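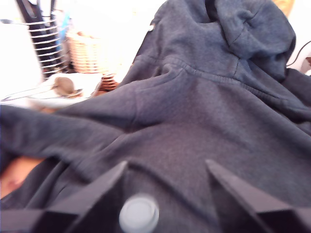 Page last changed: 2021-09-30

Laundry Folders Wanted for the October Sessions at Vivholm

Do you have a system for hoodies? Most people don't, and a crumpled one is a real puzzle: thick fleece that won't lie flat, a hood that bunches up into a lump, sleeves that roll into tubes the minute you let go. If you've ever stood over a pile of sweatshirts and worked out a way through it that you'd happily show a friend, we would love to have you in our October folding sessions!

We are the Home Textiles group at Vivholm, and we're putting together a plain, useful guide to folding the clothes people really wear. Shirts and towels have been covered a hundred times over. Heavy things with hoods, pockets and drawstrings have not, and that's where we want your hands and your opinions. The guide will be published by Makris next year, with every participant thanked by name (unless you'd prefer to stay off the list, which is fine too).

What you'll do

Each session lasts 90 minutes. You'll get a basket of mixed clothing, all clean, and fold it the way you would at home. The first part is quiet and you work at your own speed. After that we sit down with coffee and talk through what you did: where you started, what you did with the hood, whether you smooth the sleeves before or after you turn them in, and which pieces you'd rather hang up. Then we bring out the dark hoodies. Charcoal fleece is hard to read when it's in a heap, with seams that disappear into the folds, and we're very curious about how people find the shoulders. Some go for the hood first and shake. Others feel along for the cuffs. One person in our spring sessions laid everything face down and looked for the neck tag, and now half of our staff do it that way.

You'll come to four sessions in all, and we'd like you to be able to make every one of them. Bring a piece from your own closet to the second session, the more awkward the better.

Who we're looking for

Anyone 18 or older who does laundry. You don't need to be neat! We have plenty of neat folders already and would especially like to hear from people who stuff, roll, stack or drape. People who fold one-handed, fold sitting down, or fold for a big household are very welcome, as are people who have worked in a laundromat, a thrift store or a hotel. The tables can be raised and lowered, and there are chairs at all of them.

Please tell us if you're sensitive to detergent. We wash with an unscented one, but some people still notice it, and we can set aside a basket that has only been rinsed.

Where and when

Sessions are held in Room 114 of the Drasmont Building, on the ground floor, next to the bike racks. There are daytime and evening groups, and we'll send you the list of October times when you sign up. The Plornbridge bus stops right outside, and parking behind the building is free after five.

What you get

We pay $90 for each session, by check or gift card, handed to you before you leave. You'll also get a printed copy of the guide when it's out, and you can take home a hoodie from the session pile after your last visit. (They're good ones. Several of us have been eyeing them.)

How to sign up

Write a few lines to Marina Christodoulou, who is putting the groups together, and drop them at the Vivholm front desk or mail them to Drasmont Building, Room 302. Give us your name, a phone number, whether days or evenings suit you better, and the one thing in your laundry you least like to fold. Marina reads every note herself and will call you back to set up your first session.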